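Group notebook, Skoltance sorting project
December, entry begun 14:10
Entered by: Begoña Salcedo
Purpose of session: to continue recording demonstrations for the sorting task, and to settle the rule for objects that do not fit their compartment.

The arm was set up on the floor, as agreed at the last group meeting, with the three-compartment tray in front of it. The servo check was completed before recording began. The base joint returned to its zero position on each of 4 trials. The shoulder joint showed a slight lag on the way down, already noted under Noltik in the fault list, and no adjustment was made.

Students are reminded that the tall compartment is reserved for wrapped items and the upper square one for blocks. The lower square one is to be used only in the second part of the task. An item counts as placed when it has been released and any part of it lies inside the correct compartment.

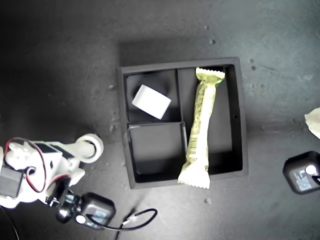
The wording "any part of it" was debated at length. The Blöndal group marks an overhanging item as a failure, and our results cannot be set beside theirs unless one side changes. It was decided to keep our rule for the present and to add a separate column, headed "overhang", so that the stricter score can be worked out later without watching every recording again.

State of the data at the start of the session: 2,587 recordings in the shared folder, of which 196 have been set aside for checking. Most of those set aside have a missing start marker. The written report requires 1,000 checked recordings with complete labels, and members should give that figure priority over the recording of new material.

Work then moved to grip. The fingers are printed in smooth white plastic and have given trouble with rigid, rounded parts since the beginning of term. The wrapping on the upper part of each finger is to be inspected at the start of every session and replaced if it has lifted at the seam. Members should write the date of replacement on the sheet kept with the Kovport parts box.

For plastic caps the approach is to be made slowly, with the opening towards the operator, and the final closing movement is to be made in small steps. A cap held by the rim on one side only should be recorded as a partial grip – it is not to be entered as a success, even if it is afterwards carried to the tray.

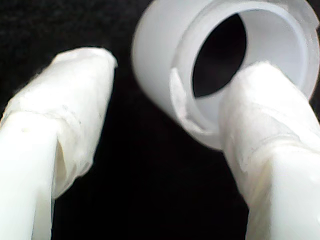 Zdenka Vukčević asked that partial grips be given their own label in the folder, as the training script at present reads them as failures and she considers that useful material is being lost. She would also prefer the closing force to be noted for each attempt, at least for the caps.

The first request is accepted and the label will be "partial". The second is held over until the current reading from the servos can be logged reliably.

Still to be done:
Correct the start markers in the set-aside recordings.
Add the overhang column to the score sheet.
Send the present wording of the placing rule to the Blöndal group.
Order spare horns for the shoulder servo.

Entry closed 17:35. B.S.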